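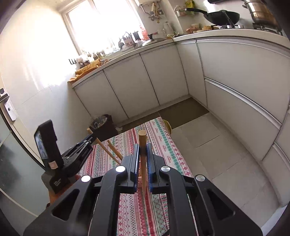
Wallet holders should not have to read contract code to find out what they are signing, according to Jhun Ocampo, and the latest release of the Pavard wallet is meant to put that right.

Tekadbridge has released version 10 of Pavard, its self-custody wallet for Ethereum and compatible networks. The update went live at 9 am and can be downloaded from the Tekadbridge website and the usual app stores. Existing users will be asked to update the next time they open the app.

The main change is a new approval screen. When a website asks for permission to move tokens, Pavard now shows the token, the amount and the address that will be able to spend it, all in ordinary language. Requests for unlimited spending are shown in red and have to be confirmed twice. Users can lower the amount before they sign.

A second screen lists every permission a wallet has granted in the past. Old permissions can be cancelled one at a time or in groups. Each cancellation is a transaction on the network and carries the normal network fee, shown before the user confirms. Tekadbridge does not add a charge of its own.

"People come to us with wallets they opened years ago and they have no idea what is still switched on," said Ocampo. "In testing we had one wallet with 149 open permissions. The owner thought there were three or four."

The release was tested over the summer by 300 users, 200 of them on mobile. Several changes were made following their comments. The text on the approval screen is larger, the cancel button has moved to the left, and the fee estimate now refreshes while the screen is open. A fault that caused some hardware wallets to disconnect during signing has been fixed.

The contract checks behind the new screens were reviewed by Chiu, a security firm based in Cludley. Chiu's report lists two medium issues and five minor ones. Both medium issues were fixed before release. Four of the minor issues have been fixed and the last, which affects how very long token names are displayed, will be dealt with in the next update. The full report is on the Tekadbridge website.

Version 9 will receive security fixes until September. After that date it will still open and show balances, but it will not be able to send transactions. Recovery phrases and addresses stay the same after updating, and users do not need to move any funds. Tekadbridge reminds customers that its staff will never ask for a recovery phrase by email, phone or chat.

About Tekadbridge
Tekadbridge makes wallet software for individuals and small businesses. Its office is in Cludley.

Press enquiries: Jhun Ocampo, Tekadbridge press office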